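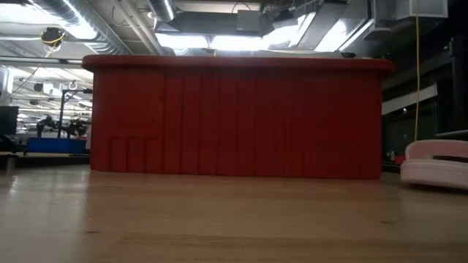
*Fig. 3. The bin on the table, rim up, ribs to the front.*

## 5. Setting up the red bin

Every household in the Momutside flats gets one red bin for the move-out sort. It is large, it is red, and in the years we have been lending them out we have had every possible question about which way up it goes. The thick rim goes at the top.

### 5.1 Before you start

1. Clear a stretch of table longer than the bin. Things at the far end may stay where they are, provided you can still get your hands round the rim at both ends.
2. Wipe the tabletop. Grit under a plastic base scratches varnish, and Godfrey Waweru has had to write to two landlords about it already.
3. Set the bin down flat. If it rocks, look underneath. It is usually a teaspoon.

> **Note:** A bin this size blocks your view of whatever is behind it. Move your tea to the front before you begin, or accept that you have donated it.

### 5.2 Which side is the front

The long wall with the tall upright ribs and the three short ones near the bottom faces you. Stick the flat label on the smooth patch above the three short ribs. Labels stuck over the tall ribs stay on until the first landing, then turn up in Zunddale on somebody's shoe.

Write your flat number and the month on the label (April will do, we can work out the rest). Please don't write "misc". We had 15 bins marked "misc" last spring.

### 5.3 Filling

1. Heavy things first, spread along the base.
2. Bottles and anything with a lid go upright against an end wall. Tighten the lids, including the ones you have already tightened.
3. Soft things on top, to just below the rim.
4. Stop.

Step 4 is the one people skip. If you have to lean on the contents, you want a second bin, and Giang Đoàn keeps the spares in the Van den Broek storeroom.

> **Caution:** Lift with two people, one at each rounded end of the rim. Get your fingers right under the overhang. Do not drag the bin across the table to save yourself the bother of asking.

> **Caution:** The bin is not a step, a stool or a paddling pool.

### 5.4 Returning the bin

Empty it, rinse it, dry it and bring it back to the Zelten Street door by 5 in the afternoon. A lost bin costs 50 off your deposit. A bin returned with one forgotten sock in it costs nothing, but the sock goes on the noticeboard.

For flattening cardboard, see section 6.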